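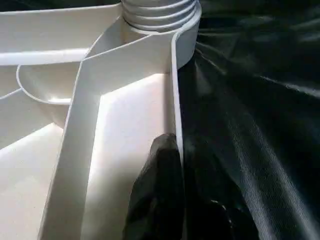 The Utcombe Office of Household Recycling has begun accepting rigid white plastic moldings at its Ristenwood depot, following a review of items that residents had been placing in general waste. The change took effect on July 2, 2021, and applies to all addresses within the district. Items now accepted include molded plastic parts with several compartments divided by raised walls, as well as pieces with a threaded neck formed as part of the body. Under the previous rules, such parts were turned away at the gate, as the sorting guide listed only bottles, tubs, and flat trays.

The review was carried out by Nazma Khondokar, materials officer for the district, and covered deliveries made to the depot since February. It found that staff had refused molded parts on 17 separate days, in most cases where the resident had already cleaned the item and removed any metal fittings. A report to the district board recommended that the guide be rewritten by shape and material instead of by product name.

"Residents were bringing in clean plastic and taking it home again," Ms. Khondokar said. "The old guide did not have a line for a part with walls, ledges, and a screw thread all in one piece. The new guide does."

Parts should be emptied, rinsed, and left to drain before they are brought in. Shallow scoops and corners next to divider walls should be wiped out, as powder and residue can remain there after rinsing. Caps and collars that unscrew should be removed and placed in the separate container for small plastics. Threaded necks that are molded into the part may be left in place, and residents are asked not to cut or saw them off. Parts containing springs, wiring, or rubber seals will continue to be refused until those pieces have been taken out.

The depot has set aside two bays for the new material, next to the entrance on the Yensuk side. Collected parts will be baled and sent to the processing plant at Dultitz once a load of 1,000 kilograms has been reached. Henrik Rathjen, who manages the depot, said that colored moldings would be considered at a later stage and should not be mixed with white ones.

Households may bring up to 11 parts per visit without prior notice. Businesses must register with the district office before making a first delivery. Copies of the revised sorting guide are available at the depot gate and at the Utcombe public library.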